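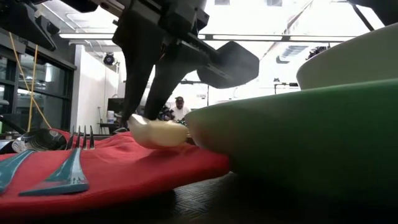

Selon Védís Vestergaard, une règle que l'on ne peut pas vérifier en moins d'une minute ne sera jamais appliquée, et c'est par là qu'il faut commencer quand on parle de robots à table. Chez Pisar, elle a réduit le cahier de bonnes pratiques à 6 pages. L'ancien en comptait beaucoup plus, et les opérateurs le laissaient dans un tiroir.

Imprimer cet article | Envoyer par e-mail

Le premier chapitre concerne les doigts de la pince. Autour d'une assiette, d'une fourchette ou d'une serviette en tissu, le texte demande une approche lente et une force limitée à 20 newtons – limite que Rizal Chong, à Indetcombe, trouve encore trop haute pour la vaisselle fine. Il préfère que chaque atelier fasse ses propres essais et garde les résultats par écrit.

Le deuxième chapitre parle des personnes. Quiconque entre dans la zone de travail doit être annoncé à voix haute, et l'arrêt d'urgence reste à portée de main. Dagný Nørgaard voudrait y ajouter le nettoyage des pinces entre deux séries, ce que le texte recommande seulement.

Reste la question des petits ateliers. À Brimumton, la mise en conformité d'un poste a coûté 1100 euros, formation comprise. La prochaine version du cahier est attendue en février, et les remarques de Lau y seront jointes en annexe.

Dernière mise à jour : 16 h 20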